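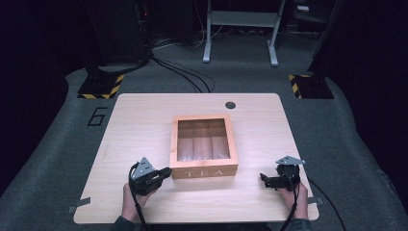
# Tea boxes, tins and a few odds and ends

June 14, 2020

I've been promising to put my tea things on a page of their own since last October, and it has finally happened. I started with one caddy from the Dunthorpe car boot and it has got rather out of hand since (the shelf in the back bedroom has given up, and the overflow is now on top of the wardrobe). I'm no expert and I don't pay much for any of it. I just like a box with a job to do!

Captions are as I wrote them in my notebook, so forgive the shorthand. Click any of them for the bigger version, and if you know more than I do about a piece, please write and tell me.

**The glass-lidded box**

Wooden, with a lovely orangey tint to it and TEA across the front in pale capitals, nicely spaced out. Clear glass in the lid, thin wooden partitions underneath. I could look at it all day, though the glass does catch the light something rotten.

**Same box, thoughts on filling it**

My plan is breakfast tea at the front where everyone grabs it, then peppermint, then the fancy ones I'm given at Christmas and never open. I do like being able to see what's running low before I lift the lid – my old box was solid wood and I was forever finding one sad camomile in the corner.

**Girside caddy**

The one that began it all, from a lady who was selling mostly curtains. Dark, heavy, and the lock hasn't worked in all the time I've had it. Catalogue number 873 is pencilled underneath, and I'd love to know whose catalogue.

**Nowicki tin, blue**

A present from Tadeusz Piątek, who found it in his aunt's pantry with buttons in it. I kept the buttons too. The lid is so tight that you need a spoon handle to get it up.

**Nowicki tin, red**

Not a true pair with the blue, as the corners are squarer, but they look very well side by side. Bit of rust along the bottom seam. I've left it alone after what happened to the biscuit tin.

**The biscuit tin**

What happened to the biscuit tin. Wire wool is a mistake, don't do it.

**Hirken travelling box**

Small enough for a coat pocket and holds a day's worth of bags if you fold the strings in. It went all the way up to Girside and back with me on the coach and only came open the once.

**Divider, spare**

Loose piece that came in a bag of bits. It fits nothing I own, and I've tried it in everything. Going on the swaps list unless somebody recognises it.

**Spoons**

I know, they aren't boxes. The long one with the bent neck is for getting at the bottom of the Girside caddy, and the little scoop came free with a packet of something smoky that I didn't care for.

**Paper labels**

Handwritten, from a grocer's in Dunthorpe. 60 to a sheet and most of the sheet still there. I haven't the heart to use them and my handwriting would only let them down.

More to come once I've cleared the wardrobe. I'm still after a Nowicki in green, any condition, dents welcome – drop me a line through the contact page if you've got one sitting about.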